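Ticket 563: Laptop rolls back to the old version after the update restart
Status: Closed
Opened by: Heather Gilchrist, Losstead front office
Assigned to: Radu Hodoroagă
Opened: 2019-03-21

Problem as reported

My laptop downloads the feature update and installs it to the end. It restarts, gets partway through "Working on updates," then restarts again and says "Undoing changes made to your computer." After that I am back on the old version with everything where it was. It has done this twice. The second time I left it plugged in and didn't touch it. I use the Durrani dock with one monitor and a keyboard. Konel backup is on it like on everyone else's. I need the laptop in the mornings, so please don't start anything before lunch.

Heather Gilchrist

Log

Radu Hodoroagă:
Connected remotely after lunch. The system drive has plenty of free space. Ran the built-in update troubleshooter. It said it fixed a pending restart, but I have seen it say that on machines with no pending restart, so I'm not counting it. Cleared the update download folder, stopped and started the update service, and queued the update again. Asked Heather to unplug the dock before the restart and leave only the charger in.

Radu Hodoroagă:
Same result. Rolled back at the same place as far as Heather could tell. Dock is not the cause, or not the only one. Checked the system files with sfc and dism from an admin prompt. Both came back clean.

Radu Hodoroagă:
Looked at the partitions. The system reserved partition is 522 MB and mostly free. I had suspected this because an older batch of these laptops came with a very small one and the update failed on them for that reason. Heather's is from the later batch. Ruled out.

Heather Gilchrist:
One thing I forgot. Since the first try, Konel puts up a small message when I log in. It says "Volume monitor could not start (852)." I close it and the backups seem to run anyway. I didn't think it was connected.

Radu Hodoroagă:
It may be. Konel loads a driver that watches the disk for changed files, and that driver starts early in boot. Opened the setup logs in the Panther folder and in the rollback folder. The last driver the setup tries to carry over before it gives up is the Konel volume monitor. The version on this laptop is the one from November. Passing to Fulvio, who looks after the backup server, as I don't want to take backup off a machine without him knowing.

Fulvio Monti:
Checked the console. Heather's machine is listed as current but the client never took the last two client updates. The server offers them, the client accepts, and then nothing gets written. The last good backup is from last night and I did a test restore of one folder from it, which opened fine. You can go ahead and remove the client. Please use the Konel cleanup tool after the normal uninstall. The normal uninstall leaves the driver behind and you will be right back where you started.

Radu Hodoroagă:
Steps taken, in order:

1. Paused the backup schedule for this machine in the console.
2. Uninstalled Konel from Apps and Features. Restarted.
3. Ran the Konel cleanup tool as administrator. It reported one driver removed and one registry entry skipped.
4. Removed the skipped entry by hand. It was the upper filter for the volume class. Exported the key first.
5. Restarted. No error 852 at login.
6. Dock unplugged, charger in, started the feature update.

Update went through on the first attempt. Heather was at the login screen on the new version when she got back to her desk.

Heather Gilchrist:
It's on the new version. My desktop background is gone and the default PDF program has changed, but my files and mail are there. The printer by the stairs is missing from the list.

Radu Hodoroagă:
Added the printer back and set the PDF default. Background has to be picked again, I can't recover that one. Installed the current Konel client from the share, turned the schedule back on, and ran a backup by hand. It finished with no errors. Plugged the dock back in and the monitor came up at the right resolution. Leaving the ticket open until the next scheduled backup has run.

Fulvio Monti:
Scheduled backup ran. Client version matches the server. I have set the console to flag any machine where the client is older than the server, which it should have been doing from the start. Other laptops on the November client will get it replaced before they are offered the feature update.

Resolution

Old Konel volume monitor driver blocked the feature update and forced a rollback. Removed client, driver, and leftover filter entry, updated, then installed the current client. Ticket closed.

Attachments
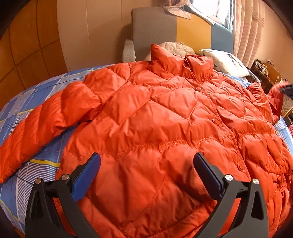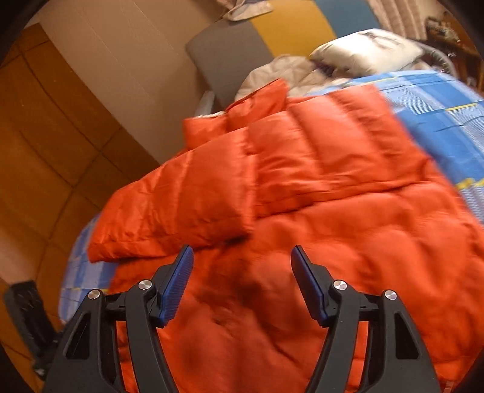
Quilted jacket spread out on the bed.

Comments

Shamim Virk
Had this on the laptop in the stock room. Same 852 message. The cleanup tool removed everything on mine, with no skipped entry, so check before you go into the registry.

Jessie Gillies
Does this apply to the desktops too? Ours run the Vurnel agent for backup and not Konel, but one of them is rolling back in the same way.

Radu Hodoroagă
Jessie, probably a different driver. Please open a separate ticket and attach the setup logs from the rollback folder.

Jessie Gillies
Done. Logs are attached to the new one.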